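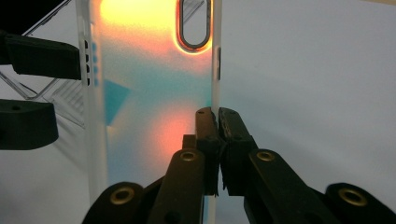
The finding on page two should not stand, Caoimhe Ó Riain wrote in the margin, as it gives operator inattention for a hand that was exactly where the work instruction put it.

Melaniia Demchenko read the note twice and then turned back to page two. The report had come up from the Iserstead works in its final form, with the signature sheet attached and one line still blank. The blank line was hers. She had been Inspector of Automated Handling at Sedomholm for long enough to know that a report in its final form was expected to leave her desk the same afternoon.

The facts were not in dispute. Cell 2 at Iserstead packed clear and frosted phone cases for the Flullilville depot. The robot in the cell was a Sirko, taught in the usual manner: operators at the teaching bench picked up cases with hand-held grippers, turned them, stood them on edge and set them down, and the Sirko learned from the recordings what it was to do with its own fingers. At 3.40 in the morning, in December, it had picked up a frosted case, carried it to the tray and not let go. The operator had pressed the hold button, waited for the amber lamp as instructed, and reached in to take the case. The fingers had opened and then closed again. Two bones in her left hand were broken. The operator was Ó Riain.

The report said that the operator had introduced her hand before the cell was confirmed safe. It recommended retraining. It recommended a notice.

Demchenko sent for the teaching log and took the late train to Iserstead.

She was received by the shift superintendent, who had laid out the papers in a meeting room and appeared to hope that she would stay in it. She asked to see the teaching bench. It was being used. A young man in a grey overall was standing a frosted case upright and holding it there by its lower edge, the black finger pads shut on the plastic. The light came through the panel in yellow and a washed-out blue. He held it for some seconds before he put it down.

"Why do you wait?" Demchenko asked.

He looked at the superintendent before replying. He said that the clear ones did not always show up. If you put them down directly, the recording sometimes came back marked as no object, and it was not counted towards your total. If you held them up until they caught the light, it was counted.

"Who told you to do that?"

It was not written anywhere, he said. Everyone on the bench did it.

She asked how many recordings of this type had been accepted for Cell 2. The superintendent found the figure in the log: 1,243. She asked how many had been rejected as showing no object. That took longer, and a telephone call. There were 351.

"And those were deleted?"

"They were set aside," said the superintendent. "They were not considered to be of use."

She asked to have them put up on the screen in the meeting room, and remained there with them until after ten o'clock. In each one a case was picked up and put down in the ordinary way, and in each one, at the moment of release, the system lost sight of it. The fingers opened upon something it could no longer find. In the accepted recordings this never happened, for the operators had seen to it that it should not. The Sirko had therefore been shown a great many cases held patiently to the light, and had never once been shown what to do when a case disappeared between its fingers.

What it did, on the evidence of the cell record, was to try again. It opened, found nothing, concluded that it had failed to grip, and closed. It did so at full working force. In the week before the injury it had done this 2 times without consequence, apart from a cracked case on each occasion, and the cracked cases had been entered as supplier defects.

There remained the amber lamp. The work instruction stated that the lamp signified a held condition. Demchenko asked the maintenance fitter what was held. The arm, he said. The arm was held, certainly; it could not travel. The fingers were on a separate supply, so that a part would not be dropped if somebody pressed hold while it was in the air.

"So that the fingers remain live."

"They have to. Otherwise you'd drop it."

"Does the instruction say so?"

He read it through with his finger under the line. The instruction did not say so.

Caoimhe Ó Riain saw her the next morning, in the canteen, with her hand strapped to a board. She had brought her own copy of the report, on which she had written a good deal more than in the margin of the first.

"They came to the hospital with the form," she said. "I was asked whether I'd been tired. I said it was twenty to four in the morning. That's in there as a yes."

Demchenko said that she had noticed it.

"I taught that cell, you know. A good part of it. I used to hold them up as well." She moved her cup along the table with her good hand. "I thought we were helping it see."

Demchenko asked whether she would be willing to have that recorded in a statement. Ó Riain considered it for some time. She asked whether it would be used to say that the fault was hers after all, only earlier. Demchenko replied that she could give no undertaking as to how a statement might be read by others. She could say how she herself would read it, and what she would write beside it.

The statement was taken at eleven o'clock.

The superintendent walked with her to the gate. He wished to say that the depot at Flullilville had an order outstanding for 1,480 cases, that Cell 2 was the only cell equipped for it, and that the report as drafted would have allowed a restart on Monday's figures without delay to anyone. He did not put it as a request. She told him that the cell would remain isolated at the finger supply as well as at the arm, and that she would require a lock on both. She would also require the set-aside recordings to be kept. He wrote down the word lock.

On the train she struck out page two. In its place she wrote that the hold function had stopped the arm and left the gripper under power; that the work instruction had directed the operator to reach in on a lamp which did not show the state of the gripper; that the robot had not been taught the loss of a transparent part at release, all such recordings having been removed; and that two earlier closures had been entered under the wrong heading. She struck out the recommendation as to retraining. She let the notice stand, and altered its wording.

She left the signature line blank. The revised report would have to go round again, beginning at Iserstead, and she did not expect it back before the spring. She put Ó Riain's statement at the front, ahead of the summary, where the office did not as a rule permit statements to be placed.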